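Looking after a two-armed picker: workshop tips

These notes cover the Stumby, the two-armed picking machine we run on the practice shop floor at Kuvgate. Most of them would do for any machine with jointed fingers and cables on the outside. They were put together by Maarja Liepiņa and Khang Hứa, who share the upkeep.

Before you start

Switch off at the main switch and let the arms come down onto the padded rest. Don't hold them up by the wrists. Wait two minutes before you touch a connector. Have a tray with a lip for small screws, a soft brush, lint-free cloths and a torch.

Cleaning the fingers

Dust gathers in the finger joints and makes them slow to open. Brush it out dry, working from the palm towards the tips. A damp cloth is fine for the palm itself. Keep spray cleaners away from the joints, as they carry dirt further in.

Open and close each finger by hand once it is clean. It should move with light, even pressure. If one finger drags, look for thread or carpet fluff wound round the pin – a wooden cocktail stick will lift it out without scratching anything.

Do not oil the fingers. The pins run dry, and oil ends up on everything the machine picks up.

Wrist wraps

The wrap keeps grit out of the wrist joint. Change it when the edge starts to curl. Start at the hand end and overlap each turn by half, and turn the wrist fully both ways before you trim the end. If the wrap puckers, it is too tight.

We buy ours from Nututa in packs of 8. The cheaper ones leave glue behind, which comes off with warm soapy water and patience.

Cables

Forearm cables need slack, but only enough for the elbow to straighten fully. Move the arm through its whole reach by hand and watch the loops. Anything that pulls tight wants letting out, and anything that can hook on a corner wants taking up with a soft tie. Never use hard plastic ties on a cable that bends.

Check the outer sleeve by running it between finger and thumb. Flat spots and shiny patches both mean it has been rubbing.

Setting the grip

Grip force is set on the side panel from 0 to 100. We keep the picking hand at 37 and the carrying hand at 71. Write the old figures down before you change them. After any work on the fingers, run the open and close routine first and then try the hand on a real item.
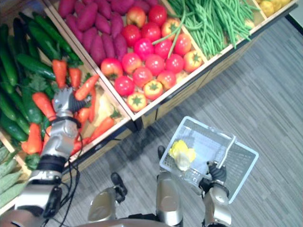

Test the two hands together before the machine goes back to work, as a fault in one often shows up only when the other is loaded. Put the basket in the right hand and have the left go for single items in the produce bins. Carrots make a good test piece: they lie at all angles in the pile, so the fingers have to close round one that is slanting, with others close by. Keep an eye on the basket hand as well. It has both the handle and the rim to hold, and if the basket creeps during a pick, raise that hand's setting a little and try again. Check the forearm cables too. On the left arm they hang in loops on the side towards the carpet, and they should stay well clear of the wooden rim of the display when the arm reaches in.

If a test pick fails

Try the same item again from a different angle before you alter anything. Two failures on the same finger usually mean a joint that needs cleaning again. Failures spread across all the fingers are more likely to be the grip setting or a loose plug at the elbow.

Push the elbow plug home until it clicks, and enter the work in the book with your initials. Spare wraps and brushes are in the drawer marked Liepiņa.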